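Getting a whole kitchen's worth of cleaning stuff under one sink

15 November 2020
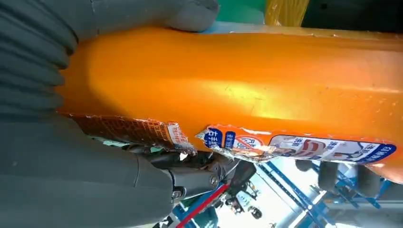 Most under-sink cupboards fail for one reason, the pipe. It comes down the middle, bends about, and every shelf you buy in a shop is made for a cupboard with no pipe in it. So we start with the pipe and work outwards. Same with bottles - plan for the fattest one you own, and don't plan for the slim spray that fits anywhere. A big orange plastic bottle with a rounded body, like the one in the photo, takes up far more room than you'd think, and if you have to lay it on its side it rolls unless there's a lip at the front. Measure that one first. Write it down.

I did mine in October when we moved into the flat in Triradcombe. Took an afternoon, plus a second go the next morning when I found I'd blocked the stopcock. Don't block the stopcock.

What you need

Tape measure. Pencil. Torch, or your phone.
A bin bag and a washing up bowl.
An old towel to kneel on.
Two small pull-out baskets, or one pull-out and a tension rod.
Lino offcut or a wipeable mat for the base.
Screws, short ones. Check the thickness of the cupboard floor before you put anything in it.
A drill if you're fixing runners. No drill needed for the lazy version, further down.

Step 1. Empty it

All of it. Onto the floor, not the worktop, you'll want the worktop for your tea. Have the bin bag open next to you and be harsh. Dried up sponges, the third half tin of metal polish, gloves with only one hand. Anything without a label goes in a separate pile for the tip - don't pour it down the sink and don't tip leftovers of one thing into another. Bleach and some of the limescale stuff together give off a gas that will put you in hospital. Not worth it for a tidy shelf.

Step 2. Clean and look for damp

Wipe the base, dry it, then put a sheet of kitchen roll under the trap and run the tap for a couple of minutes. Hot and then cold. Look at the paper. Any spots, sort the leak now. Usually it's a loose nut and hand tight does it. If it's the washer, they're pennies, take the old one to the shop with you so you get teh right size.

If the base is swollen or crumbly you're into a diffrent job and this page won't help much.

Step 3. Measure round the pipe

Three widths. Left wall to pipe, right wall to pipe, and the full width at the front where the pipe isn't. Then the depth, but measure to the hinges and not to the door, because the hinge sticks in further than it looks and a basket will catch on it every single time. Then the height from the base to the underneath of the bowl.

Mine was 554 mm across the front and 443 mm deep. Sounds roomy. The trap eats the middle of it, so what I really had was one decent bay on the left and a narrow one on the right.

Draw it. Doesn't have to be neat. Mark the stopcock, the dishwasher hose if there is one, and any socket. Nothing wet gets stored next to the socket.

Step 4. Sort into piles by how often

Daily: washing up liquid, cloths, surface spray, dishwasher tablets.
Weekly: floor cleaner, bathroom things.
Hardly ever: oven cleaner, descaler, silver polish, refills.

Daily goes front of the wide bay. Weekly behind it. Hardly ever goes in the narrow bay or leaves the cupboard altogether. A high shelf in the hall is better for refills, and if there are small children about then most of it should be up high anyway, or behind a proper catch.

Step 5. Fit the pull-out

Mine is a Kirkus narrow basket, second hand, already had its runners. Any make will do so long as it's at least a finger's width smaller than the bay.

Lay the mat first. Put the basket in loose, shut the door, open it, pull the basket out. Does it hit the hinge? Shift it over. Do that before you mark anything. Then pencil round the runner holes, take it out, drill shallow (bit of tape on the drill bit as a depth stop) and screw down. Front screws first, check it slides, then the back ones. Back ones are a pain. Short screwdriver, bad language.

There should be 4 screws in all for a small basket. If yours came with more use them.

Step 6. The rod

Tension rod across the narrow bay, up high. Trigger sprays hang off it by the handle. Don't overload it, some 2 or 3 bottles is plenty and full ones are heavier than you'd think. If it slips, a blob of Blu Tack at each end helps for a while. A screwed-in bracket helps for good.

Step 7. Put back

Tall at the back, short at the front. Big round bottles standing up if the height allows. If it doesn't, lay them on the base with the cap to the front and check the cap is done up tight. Check again. A slow drip under a mat can sit there for weeks.

Stand drippy things in a tray. An old roasting tin is fine.

The lazy version

No drill. Two washing up bowls side by side, one each side of the pipe. Slide out, take what you want, slide back. Looks rubbish, works well, costs next to nothing. I had this for years in the Derenness house and only changed it because the bowls split.

Things people ask

Can I store food in there? No.

Do I need a door rack? Only if the basket stops well short of the door. Measure with the bottles in it, not empty. I bought a Munshi one and had to send it back.

What about carrier bags? Stuff them in an empty tissue box, stick it to the inside of the door. Not too many.

How often do you redo it? Twice a year for a proper empty. Kitchen roll under the trap every couple of months, same test as in step 2.

Will add the bathroom cabinet one when I've finished it - the mirror's still off the wall.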